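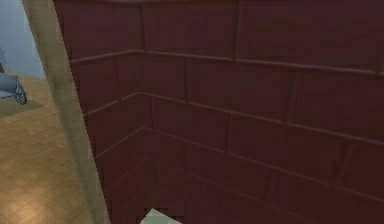 暗红色砖墙的一处内角（渲染图）

全勤奖到底奖了谁？
一位取消过全勤奖、又差点把它请回来的人事经理谈账怎么算

基亚努什·加塞米（Kianoush Ghasemi）约我早上七点半见面，理由是八点以后他的电话就不归他管了。他在Goodall做人事经理，公司总部在Vulville，主要的仓库和包装车间在Girnton，两处合起来大约200人。两年前他说服老板停发了Girnton那边的全勤奖，后来在几次行业聚会上讲过这件事，讲稿的标题起得很大，叫《为缺勤松绑》。

我是带着疑心去的。这几年听过太多“取消某某制度之后员工更快乐、公司更赚钱”的故事，多半由取消制度的人自己来讲，数据也由他自己来挑。全勤奖虽然名声不好，很多车间主任还是离不开它，一线员工里拥护它的也不少。一个东西如果真的那么蠢，不应该活得这么久。

我把这个意思原样说给他听，他没有反驳。“标题不是我起的，”他说，“主办方嫌我原来那个太闷。我原来那个叫《全勤奖停发后的若干情况》。”

一笔小钱，一条硬规矩

Goodall原先的做法很常见：当月没有迟到、早退、请假，月底多发100块。病假也算请假，有医院证明也不行，提前打过招呼也不行。迟到一分钟和旷工一整天，在这100块面前待遇相同。

“制度是我来之前就有的，谁定的已经问不出来了。”加塞米说，“我刚接手时觉得挺好，规则简单，系统自动算，没有人来找我吵架。人事部门最喜欢没有人来吵架的制度。”

我问他，后来是什么让他觉得有问题。

“排班表。我那时候在学着看排班表，发现有些人一个月里要么一天不缺，要么缺得很集中。月初请了一次假的人，后面半个月请假就变得很随意。道理也不难想，钱已经没了，剩下的日子对他来说就没有价格了。”

我提醒他，这个现象也可能有别的解释。月初生病的人，后半个月没好利索，接着请假，再正常不过。他点头，说当时的厂长也是这么说的，还说得更难听一些。

“所以我没有拿这个去说服厂长，我拿的是另外一件事。那年冬天包装线上有个组长发着烧来上班，来了三天，第四天半条线的人都在咳嗽。她后来跟我讲，那个月孩子要交书费，她舍不得那100块。”

这种故事很动人，也正因为动人，我通常不太敢用。一个组长发烧上班，可能因为钱，可能因为怕耽误活，可能因为家里还不如车间暖和。加塞米承认他没有办法分开这些原因。“她自己说是因为钱，我就记下来是因为钱。你要是问我，没有全勤奖她会不会在家躺着，我不敢保证。她那个人，多半还是会来。”

停发之后，先乱了一阵

公司的方案是把100块直接并进基本工资，人人都有，不再跟出勤挂钩。加塞米说这一点他坚持了很久，财务那边一度想只并一半，每人50块，剩下的拿去做“季度评优”。

“我说你要是这么干，员工会觉得你借着改革的名义扣了他的钱，而且他觉得得对。”

我问他，全额并进工资，公司不就等于给原先拿不到全勤奖的人白涨了工资？一向全勤的人一分没多，三天两头请假的人反而涨了，这公平吗？

他说这是他被问得最多的问题，在车间被问，在会上也被问，到现在也没有一个让自己满意的答案。

“有个开叉车的老师傅，在Girnton干了很多年，几乎没有缺过勤。他来找我，没有发火，就是问：我这些年的全勤，在你们那里算什么？我当时讲了一通，讲工资结构，讲基数提高以后加班费也会跟着高。他听完说，你讲的都对，可是我问的不是这个。”

后来呢？

“后来他照样全勤。见了我不怎么打招呼了。”

停发后的头一个季度，请假确实多了。多了多少，加塞米不肯给我具体的数字，他说那几个月刚好碰上换班次，前后口径不一样，给了我也是误导。我说这话听起来很像在回避。他想了想，说是有一点回避的成分，但口径不一样也是真的。我请他至少讲讲方向，他说：“上去了，班组长们骂得很厉害，我挨骂挨到夏天。八月以后慢慢下来，下来之后比原先是高还是低，看你拿哪个月去比。”

这是整场谈话里我最愿意相信的一句话。在行业聚会的讲稿里，这一段只有一句“经过短期波动后趋于平稳”。我把讲稿翻到那一页给他看，他有些尴尬，说讲稿要过公关部的手。

迟到的账和缺勤的账

按照加塞米的说法，全勤奖最大的毛病是把好几件事捆在一起算。迟到、临时请假、提前安排好的请假、长期病假，对生产的影响差得很远。

“提前一周告诉我你要去办事，我可以找人换班，几乎不费什么力气。早上六点打电话说来不了，线上就少一个人，别人就要顶。可是在全勤奖眼里，这两种是一样的，都扣光。既然都扣光，员工为什么要提前告诉你？有人甚至愿意拖到最后一刻，心里想着万一能撑过去，钱就保住了。撑不过去再打电话。这种电话最害人。”

这段分析我觉得站得住。它也是少数不需要太多数据就能想明白的：一条规则如果对提前打招呼没有任何好处，就不要指望别人提前打招呼。

但问题跟着就来了。既然毛病出在捆绑，拆开不就行了吗？提前请假不扣，临时缺勤才扣，或者把迟到几分钟豁免掉，何必整个取消？很多工厂就是这么改的，保住了奖金，也去掉了最荒唐的部分。

加塞米说他们试过，而且试得比我想的要认真。当时公司买了一套叫Lurkonach的排班软件，里面可以设置各种扣减规则，他花了一个月去设计分档：提前多少天算“有计划”，迟到多久以内算“可容忍”，每月可以用几次豁免，病假要什么证明，证明几天之内要交上来。

“设计完我打印出来贴在茶水间，贴了不到两天就有人来问，孩子在学校摔了，老师打电话叫去接，算哪一档？我说算紧急，不扣。他说那上个月谁谁家老人摔了，为什么扣？我说那是旧规则。他说那能不能补？我就开始补。补了这个，那个也来。最后我每天有一个多小时在判案子，判完还要写理由，写了理由还有人不服。”

所以你取消它，是因为判案子太累？

他笑了。“你这么写也可以。我当时觉得，如果一个奖金需要有人专门当法官，那它花掉的就不止发出去的那点钱。但是你非要说我是图省事，我也认一部分。”

我又追问了一句，这些规则到底实施了多久。他说没有正式实施，只是在一个班组里试跑。这就让人为难了。一个试跑的方案，还没有等大家习惯就被放弃，很难讲是方案不行，还是他不够耐烦。任何新规则头一个月都会有人来钻空子、讨说法，过几个月例子积累得多了，争议自然会少。加塞米对此的回答是“可能吧”，然后去倒了一杯水。

差点又请回来

讲稿里没有提到的另一件事，是去年公司认真讨论过恢复全勤奖，而且提议的人里就有他自己。

起因是节前赶货。订单压得紧，临时缺勤又多，班组长联名写了一份意见，要求在旺季恢复奖金，金额翻倍，200块。加塞米看完觉得有道理，在会上表示支持。

“我当时想，平时不用，忙的时候用一下，像加急费。后来是Vulville那边一个做工资核算的同事提醒我，说你旺季发这个，淡季停，员工会怎么看淡季？他会觉得淡季来不来公司不在乎。还有，旺季正好是流感的季节，你花翻倍的钱请病人来上班。”

这个提醒让他收回了意见。最后采用的办法很朴素：旺季前一个月把班表排出来，允许同岗位的人自己换班，只要双方和组长都点头就行；另外从外面找一批熟手，旺季按天来顶班。顶班的人工钱不便宜，单看一天比全勤奖贵得多。

我问他总账算过没有，顶班的支出减去不再发的奖金，再减去或者加上缺勤造成的损失，究竟是省了还是多花了。

“多花了。”他答得很快，“奖金并进工资以后就不可能省回来，顶班又是另外一笔。你要是问我取消全勤奖有没有给公司省钱，没有。”

那讲稿里说的“综合成本下降”是怎么来的？

“把招人和培训的钱算进去了。那一年走的人少，招得就少。可是那一年附近关了一家厂，外面不好找工作，走的人少跟我有没有关系，我说不清楚。公关部觉得可以算，我没有拦。”

他停了一会儿，说下次再讲会把这一页拿掉。我没有查证的办法，只能照录。

车间里的人怎么看

那天上午我在Girnton的休息区坐了一阵，跟几位员工聊过。他们不愿意留名字，我也就不写岗位。

一位年轻些的员工说，他入职时奖金已经没有了，听老同事讲才知道有过这回事。“反正工资就是工资，多的少的都在里面，我也不知道哪一块是原来的全勤。”这话如果让加塞米听见，不知道该高兴还是该难过。钱花出去了，收钱的人没有感觉到它的存在。

另一位做了很久的员工很怀念。她说以前月底看到那一行字，心里是踏实的，像有人给你记着。现在做得好做得坏，工资条上长得一个样。我问她生病的时候怎么办，她说以前就挺着，现在也是挺着，“习惯了，跟那个钱没有关系”。

还有一位说得很实际：停了以后最大的好处，是下午可以去开家长会了。以前请两个小时的假，一个月的奖金就没了，只好让老人去，老人耳朵背，回来什么都说不清楚。她说组长现在对提前打招呼的人客气得多，对早上临时打电话的人还是那个脸色。

这几位讲的加在一起，得不出一个支持或者反对的结论。我后来把大意转告给加塞米，隐去了是谁说的。他对“像有人给你记着”这句想了很久。

“我们可能低估了这个。”他说，“100块钱没有多少，可它是一个月一次的回执。我们把回执撤掉了，没有换别的上去。后来有人提议发奖状，我说算了，大人了，发奖状会被笑话的。也许我又想错了。”

给别的公司的建议

我请他给想取消全勤奖的同行提些建议，他先说最好别听他的，然后还是讲了几条。

第一条是先去看自己的缺勤到底是哪一种。如果主要是迟到，那就去查班车几点到、门口打卡要排多久的队。Goodall后来发现有一部分迟到出在更衣室，早班和夜班的人挤在同一个时间换衣服，错开一刻钟就好了许多。“这个跟奖金一点关系都没有，我们扣了人家好几年。”

再一条是别指望靠取消来省钱。原来发出去的钱要老老实实放进工资里，放进去之后也别在公告里写成“涨薪”，员工会算。

还有就是想好怎么对一向全勤的人交代。他自己没有想好就动手了，到现在还欠着。有的公司给老员工一次性补一笔，有的给几天可以自己支配的时间，他觉得都比他什么也没做强。

我问，如果是一家只有50人的小厂，老板自己盯现场，谁家里有什么事都知道，全勤奖一直发得好好的，也没有人抱怨，该不该动？

“不动。”他说，“老板心里有数，该发的时候睁一只眼闭一只眼就发了，那个制度其实是活的。麻烦是从系统自动算开始的。我们这种规模，电脑算完直接进工资，中间没有一个人看过，谁发烧谁接孩子，电脑不知道。”

我说，可你刚才讲过，有人看、有人判，正是你受不了的地方。

“对。”他说，“小厂的老板判案子不用写理由。”

听到这里，我对取消全勤奖这件事的看法，比来的时候稍微松动了一点，对那份讲稿的看法则没有什么变化。一家公司停发了一笔奖金，头几个月很乱，后来不那么乱了，成本高了一些，病人也许少来了几个，有一位老师傅不太跟人事经理打招呼。能够确定的大致就是这些。至于别的公司照着做会怎样，要看它们的缺勤是什么样的缺勤，也要看它们愿意花多少钱去顶空出来的位置。

八点刚过，他的电话果然响了，是早班的组长，说有人临时来不了。他问了一句提前说过没有，听完那边的回答，翻开桌上的顶班名单，从头一个号码开始打。第一个没有接。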